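Search this site
Enter keyword
Go

Prillurum Daily Office Set, reviewed
Last updated: October

I've wanted a one-book breviary I could really live with for years now, so when the folks at Prillurum brought out their Daily Office Set (one prayer book, a little card of seasonal changes, and a zip cover) I ordered it the same night. I've been praying Morning and Evening Prayer from it for 4 months, and I have opinions!

First off, the type. It's big, it's black, and the red rubrics are a proper red and not that sad orange my old Tondell edition had. I can read the psalms by a bedside lamp without my glasses, and at my age that's worth half the price right there. The paper is thin, sure, but I get very little show-through unless I'm right up against a window. 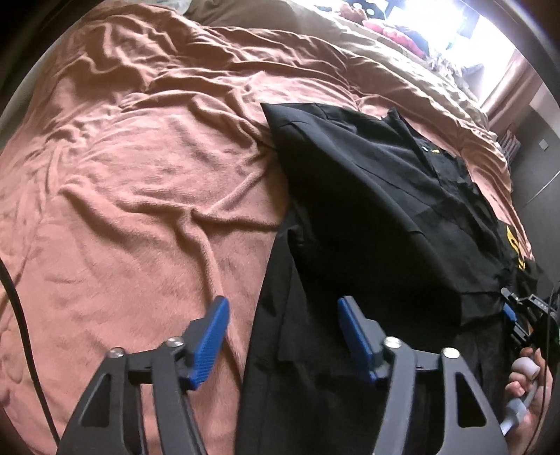 The ribbons are where I start to grumble. You get two. Two! For an office book! By the second week of ordinary use I had holy cards stuck in at the antiphons, the saints and the closing prayers, and every one of them slid out on the church steps. Gerasimos Gkikas, who runs the book table at our parish, sold me a glue-in ribbon set from Boutros and that fixed it, but I shouldn't have had to buy it.

As for the translation, it's traditional without being stiff. The Magnificat is the one I grew up with, and the hymns are ones a normal person can sing. Psalm 92 reads beautifully - I've gone back to it on mornings when it wasn't even appointed. I did find a typo in the Advent collects, and the card of seasonal changes sends you to the wrong page for Ember Days. I wrote to them and got a polite note back saying it'll be fixed in the next printing.

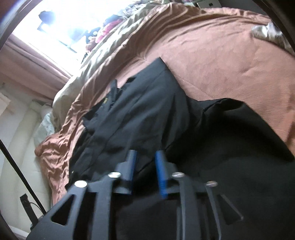 Binding and Cover

The binding is sewn and it lies flat, even at the front where cheap books always fight you. The zip cover is nice enough, though the pull feels flimsy next to the one on my Zistov missal. Mine still closes fine, and it keeps the corners from getting chewed up in my purse.

Would I buy it again? Yes, with the ribbons ordered at the same time. The first run was only 500 copies, so if you want this printing, typo and all, I'd get moving. Families trying the Office for the first time might do better with something shorter - there's a lot of flipping, and the instructions assume you already know what a commemoration is.

Contact | Copyright, all rights reserved | Back to top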